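Picking robot trial halted after arm carried on through stop signal

May 27, 2020

A trial of a robot arm meant to sort mixed household goods has been put on hold after the machine kept moving for 4 seconds when it had been told to stop.

The fault happened at the Fellard test hall, where the automation firm Prerkine has been running the arm for the returns business Kokonen. The idea is that customers' unwanted items are tipped into a bin and the robot picks them out one at a time. Kokonen has said it wants the system in its main returns centre by July. That date now looks hopeful, to put it kindly.

According to a short statement from Prerkine, the arm had closed its gripper on a piece of fabric when the control software lost track of how far down it was. It pushed towards the bin floor, the force reading went over its limit and a stop signal was sent. The arm did not obey at once. Nobody was hurt and the firm says no one was within reach, though it has not said whether that was down to the rules of the hall or to luck.

Prerkine calls this "a delayed response in a single software layer". Readers may prefer a plainer phrase, which is that the robot didn't stop when it should have.

Cloth has been the weak spot from the start. A box or a cup keeps its shape, so the software can make a fair guess at where its edges are. A garment or a duster folds and slumps, and the depth reading changes as soon as the fingers touch it. The gripper then has to press down to get hold of anything, and that means working very close to a hard surface with a heavy machine behind it.

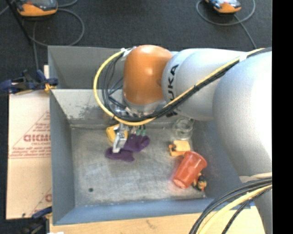 The KUKA arm lowers its gripper onto a purple cloth in the test bin, with a jar, a block and a tipped-over cup nearby.

Prerkine was keen to point out that the arm itself is not to blame. The fault, it says, lies in its own picking program, which sits between the sensors and the arm and passes on the order to stop. That is an honest enough admission, but it raises an awkward question. Why was a stop order going through the picking program in the first place? A protective stop is normally kept well apart from the clever part of the system, so that a muddle in one can't hold up the other. Asked about this, the firm said the layout was "suitable for a trial setting" and that the separate emergency button was working throughout. It didn't say whether anybody pressed it.

The firm also says the arm had made 2,000 picks before the fault. It is a nice round figure and it has been repeated in every message Kokonen has sent out since. What has not been repeated is how those picks were split. A summary passed to the test hall shows that only 325 of them were cloth or other soft goods, and soft goods are most of what a returns centre handles. A good record with jars and blocks tells us very little about pullovers.

Nutsugah, the safety consultancy brought in to look at the logs, has asked for 2 changes before the arm is switched back on. The stop signal must be wired so that it doesn't depend on the picking program, and downward force must be capped at a lower level whenever the gripper is close to the bin floor. Prerkine has agreed to the first. On the second it wants more talks, as a lower cap would make the arm slower and might leave it unable to grip thin fabric at all.

Speed was the main selling point when the project was announced - the promise then was a robot that could keep pace with a person at the sorting bench. No figures comparing the two have been published.

Kokonen says it still has full confidence in the system and has not changed its opening date. The Fellard hall says the arm will stay switched off until Nutsugah has seen the new wiring and watched it tested.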